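Drikatero Opens Applications for Its Small Kitchen Lending Program

Household cooks in the Tilletti district can borrow equipment and receive training before they sell their first meal

Drikatero, a company that supports home food businesses, announced in March that applications are now open for its small kitchen lending program. The program is intended for people who already cook well at home and wish to sell their food to neighbors, offices and small shops, but who do not have the money to buy equipment at the beginning.

In its first year the program will accept 53 households from the Tilletti district. Each household will receive equipment on loan, a training course of 4 weeks, and help with the local registration papers. No payment is required during the first three months. After this period the household may return the equipment, continue the loan for a small monthly fee, or buy the items at a reduced price.

"Many good cooks in our district have told us the same thing," said Kumaresan Kurian, director of Drikatero. "They have the recipes and they have the customers, but they are afraid to spend their savings on a large pot or a second refrigerator. We would like to carry this first risk together with them."
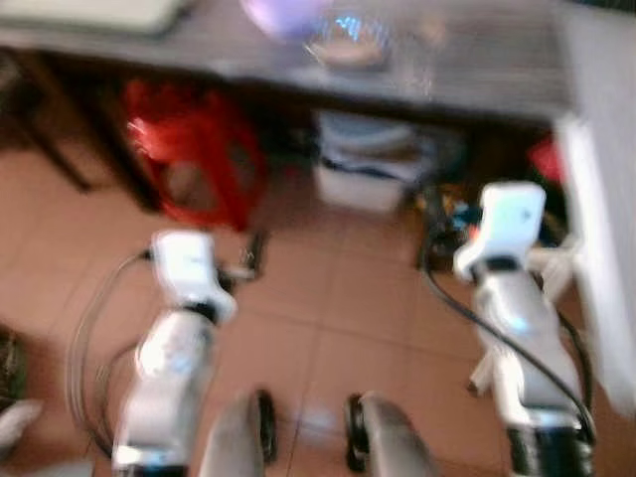 The training course was written by Drikatero together with Ramasamy, a cooking school that has taught home cooks in Tilletti for many years. It begins with the planning of the room, because most applicants will work in the same home where their family eats and sleeps. Participants learn to separate raw food from cooked food, and to choose surfaces that can be cleaned easily between two orders. A tile floor in a terracotta color, which is common in the homes of the district, is fully accepted under the program and does not need to be replaced. A dark wooden desk may also be kept in the room for writing orders and keeping receipts, but food must be prepared on a separate surface.

The second part of the course is about prices. Ramasamy teachers found in earlier classes that home cooks often forget to include gas, packaging and their own working time. Participants will calculate the full cost of three of their own dishes and discuss the results in a small group. They will also practice how to answer a customer who asks for a discount on a large order.

Deliveries will be organized through Pesteo, a local delivery service. Households in the program can use Pesteo at a fixed price for orders inside the district. They are also free to deliver the food themselves, or to ask customers to collect it.
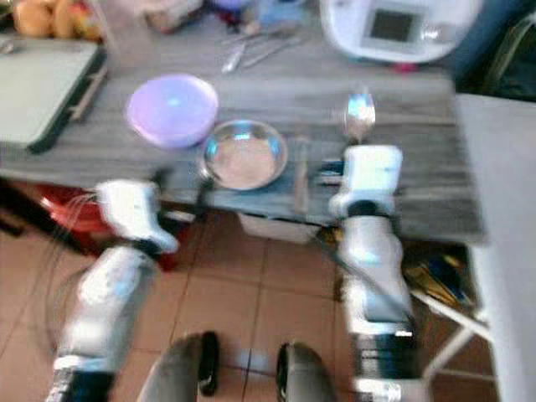

Households that finish the course may apply for a starting grant of 300 dollars for ingredients and packaging. The grant does not have to be paid back. Drikatero expects that the households together will prepare about 3000 meals in the first season, and it will publish the result on its website when the season has ended.

"We do not ask that everybody becomes a big company," Mr. Kurian said. "For some families it is enough to cook two days in the week. If they can do this safely and with a fair price, we are satisfied with the program."

Applicants must be adults living in Tilletti and must have permission to cook for sale in their home. Previous business experience is not necessary. Application forms are available at the Drikatero office and at the reception of the Ramasamy school, where staff can also help with filling them in.

About Drikatero
Drikatero lends kitchen equipment to home food businesses and offers advice on registration, hygiene and prices. Its office is in the Tilletti district.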